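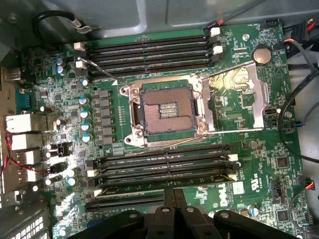 Blick der Handgelenkkamera auf den offenen Sockel, Dell-Board im Gehäuse, Plarnard-Finger unten.

18. Aug 2026, Werkbank hinten, Greifervergleich Plarnard gegen Stiladov

So, endlich mal ein Tag, an dem ich nur Greifer tauschen und fluchen durfte! Ausgangslage wie mit Hoi-yan besprochen: Board bleibt im Gehäuse, CPU ist draußen, Ladeplatte aufgeklappt, Speicherbänke leer. Wir wollen wissen, mit welchem Greifer wir an die Hebel und an die Riegel der Steckplätze kommen, ohne uns die Kontaktpins zu ruinieren. CPU einsetzen ist heute ausdrücklich nicht dran, das habe ich Clémence versprochen (sie hängt an dem Board, und ich verstehe das inzwischen auch).

Angefangen mit dem Plarnard, also den schwarzen Fingern. Montage ging flott, Flansch passt ohne Zwischenring. Die Schraubenköpfe auf den Fingerplatten stehen allerdings vor, und damit habe ich heute früh prompt einen Riegel an der unteren Speicherbank gestreift. Nichts kaputt, aber ich will da Senkkopf haben. Didier fragen, ob er noch welche in der Schublade hat oder ob wir bestellen müssen.

Dann die Anfahrt. Höhe über dem Board erst mal großzügig, danach schrittweise runter, bis die Fingerspitzen knapp unterhalb der unteren Bank standen. Von dort aus ist der Sockel im Kamerabild schön frei, beide Drahthebel sind drauf, und den oberen findet die Kantensuche fast immer. Beim unteren spinnt sie. Der liegt so dicht an der Sockelbaugruppe, dass Pagano (unsere Bildauswertung, Stand vom Mai, ich weiß, Update steht aus) mir abwechselnd den Hebel und den Rand vom Sockelrahmen als Treffer meldet. Und die Ladeplatte! Die glänzt wie ein Spiegel. Mit dem Ringlicht auf voller Stufe hatte ich einen Fleck auf dem Metall, der sich bei jeder Armbewegung mitbewegt hat, und Pagano hielt das Ding tapfer für ein Merkmal. Ringlicht auf 166 runter, Belichtung dafür rauf, seitdem ist es erträglich. Ganz weg ist die Spiegelung damit nicht.

Hebelversuch, Plarnard: oberen Hebel am Ende gefasst, angehoben, wieder abgelegt. Läuft, sobald man von der Seite kommt. Von oben rutschen die Backen ab, der Draht ist einfach zu dünn für die glatten Flächen. Eugénie hat vorgeschlagen, eine kleine V-Nut einzufeilen, und ich glaube, sie hat recht. Mache ich aber am Ersatzpaar und nicht an den guten Fingern.

Greifkraft steht jetzt auf Rohwert 851. Darunter verliert er den Draht beim Anheben, deutlich darüber biegt er ihn, und das wollte ich gar nicht so genau wissen (der Hebel vom Schrottboard ist jetzt eher ein Fragezeichen). Bitte den Wert im Profil stehen lassen, ich habe lange daran gedreht.

Nach dem Mittag Umbau auf den Stiladov. Feineres Gefühl, keine Frage, die Kraft lässt sich viel sauberer dosieren. Aber der Korpus ist breit, und im Gehäuse wird es damit eng: Rechts kommen die Kabelbündel in den Weg, oben die Blechwand. Bei der Anfahrt auf die oberen Speicherbänke musste ich abbrechen, weil das Handgelenk sonst am Blech gelandet wäre. Mit ausgebautem Board wäre der Stiladov wahrscheinlich mein Favorit, im Gehäuse ist er mir zu dick. Yeshi meinte, man könnte ihn um 90 Grad gedreht anflanschen, dann wandert aber die Kamera mit und wir kalibrieren alles neu. Heute nicht mehr!

Apropos Kalibrierung: Die Hand-Auge-Matrix nach dem Umbau war zuerst Quatsch, Reprojektionsfehler 2,265 Pixel. Ich habe dann den Kamerahalter nachgezogen, der saß locker, und die Aufnahme wiederholt. Danach war ich unter einem Pixel und habe nicht weiter gebohrt. Für beide Greifer liegen eigene Dateien im Ordner sikidness, bitte nicht mischen, die Offsets sind verschieden.

Steuerung: Sikidness lief den Tag über brav, nur einmal Verbindungsabbruch mitten im Fahren. Arm blieb stehen, wie er soll, Neustart, weiter. Im Log steht nichts Brauchbares. Didier, falls du das liest: Ist das wieder das Netzwerkkabel, das du im Mai schon wegwerfen wolltest?

Vorläufig also Plarnard für alles im Gehäuse. Der Stiladov kommt wieder dran, sobald wir ein Board lose auf der Platte haben.

Offen:
Senkkopfschrauben für die Fingerplatten
V-Nut ins Ersatzpaar feilen, 4 mm vom Fingerende (Eugénie zeigt mir, wie sie das einspannt)
Polfilter vor die Kamera, mal sehen, was er gegen die Ladeplatte hilft
Pagano aktualisieren und den unteren Hebel neu anlernen
Kabel rechts mit Klettband nach außen binden, bevor der Stiladov wieder reinfährt
Hoi-yan wegen der Schutzkappe für den Sockel fragen, ich will das Pinfeld über Nacht nicht offen lassen

Strom am Arm ist aus, Plarnard bleibt montiert.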